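Budget thread! Our training lab gets to plan next year's robotics spend and I have been living in spreadsheets since February. Sharing what I've learned because I couldn't find a thread like this when I started.

First thing. We went in thinking the big question was which system. Wrong end of the problem for us. The console is already here, it works, and it will work for years. The money goes out the door through the instruments.

Every wristed instrument has a set number of uses on it. Needle drivers, graspers, scissors, all of them. For a practice lab that burns through suturing hours, needle drivers go first, by a mile.

So I pulled the logs. We had 112 practice sessions last year and got through 26 needle drivers. I'd guessed a lot lower, and so had everyone I asked, including the people doing the suturing.

Then there's suture and needles. Cheap each, until you multiply. I put 1000 packs in the plan and I'm fairly sure it'll get eaten. Knot tying is what every trainee wants more time on, and good for them! 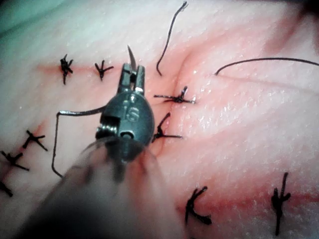 Fedir Hnatiuk replied that I should be costing per finished knot, per trainee, and leaving sessions out of it, as a session can be forty minutes or a whole afternoon depending on who booked it. He's right and I've started a new tab for it.

Tissue is the line I keep rewriting. We have two quotes for practice tissue, one from Anditz and one from Mirkum. Anditz is cheaper per piece and ships in big boxes, Mirkum will do smaller monthly drops. We have one fridge. You see my problem.

(Yes I've asked for a second fridge. It's in the plan, row 41, please be kind to row 41.)

Service contract next. Read the part on response times with a pen in your hand. Ours says next working day, but the clock starts when they log the call, and that can be the morning after you phone. I've asked for that sentence to be changed and they said they'd look at it.

Drapes! I forgot drapes in the first draft. Also sharps bins, also the cleaning trays, also someone's time to wash and check the instruments after each session. That last one came to more than the drapes and the bins together.

My draft line for small consumables is 2811 for the quarter. Sounds oddly exact, I know – it's just what the tab adds up to and I refuse to round it before the meeting.

Something I'd do again: I sat in on three sessions before asking for a cent. You learn what people reach for, what they throw away early, which instruments sit in the drawer all year. We're dropping two types from the order entirely and not one trainee has objected.

Bremia has offered us a simulator on trial for up to six months. Super excited for this one. If new people do their first hours on screen, the real needle drivers should last longer. I don't have numbers yet so it's in the plan at zero savings. I'll post what we find.

Hryhorii Moroz asked if I'd share the template. Yes! Stripping our prices out of it tonight, then it's all yours. Tabs are instruments, suture, tissue, service, staff time, and one called "stuff I forgot" – leave that one in, you'll need it.

If you run a lab like ours, tell me how many uses you plan for per trainee. I've got it at four per instrument block and I can't tell if that's stingy or generous.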